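The small measure

For most of the last century, people in Plornham bought their tea, vinegar and dried peas loose. The shopkeeper dipped a cup into a sack or a barrel, levelled it with a thumb and tipped it into whatever the customer had brought. The cup was the unit. Prices were chalked up by the cup, recipes were passed on by the cup, and arguments were had over whose cup was the fair one.

The last shop to sell this way was Vasov's, on the corner by the bus shelter. It closed for two years and opened again in July under the same name, with the sacks back along the wall. Trade has been steady. Rice sells best, then red lentils, then a coarse oatmeal that comes from a mill on the Vistar road. 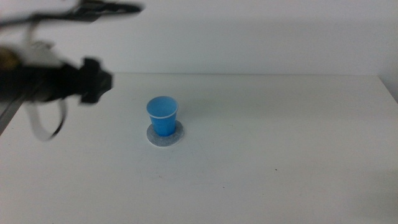
A small blue plastic cup on a round coaster.

A cup is a poor measure if you want to be exact. Flour packs down when it is scooped and stays light when it is spooned, and the same cup can hold noticeably more of it one way than the other. Rice is better behaved. Brown sugar depends on how hard you press.

Clifford MacLeod grew up above the shop and still has his mother's recipe book. Hardly a page of it gives a weight. Her ginger cake asks for "2 cups flour, cup treacle, the small cup of milk". He spent a winter trying to work out how big the small cup was. He settled on 100 millilitres for the milk, and the cake came out close to the one he remembered, though a little flat in the middle.

He now keeps a set of scales next to the bowl and writes grams in pencil beside her figures. The oatmeal biscuits took 60 grams of butter in the end. The treacle he still does by eye.

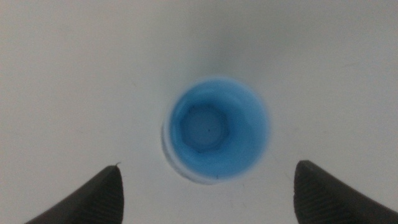 Looking down into the blue cup.

Weights and measures officers never much liked the loose trade. Under the old county rules a shop's cups had to be checked against a brass standard and stamped underneath. Dents were a common reason for failing, as a dented cup holds less than it should. Vasov's has a framed inspection sheet behind the till listing 108 measures tested across the district in one round, with the failures marked in red ink.

The new shop sells everything by weight, as the law now expects. Customers scoop their own, put the bag on the scale and pay for what it says. Plenty of them still ask for a cup of this or that, and the staff know what they mean.

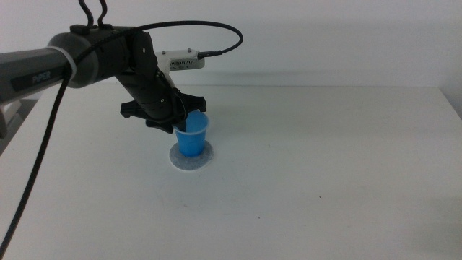

Li thinks the change has come at a cost. With a cup, Li says, you knew what you were getting before it reached the till, and you could buy for one supper without doing any sums. The scale is fairer, but it is slower when there is a queue, and older customers tend to buy more than they need so as not to look mean.

The shop has put a card by the lentils giving the weight of a level cup. There are plans for one by the rice.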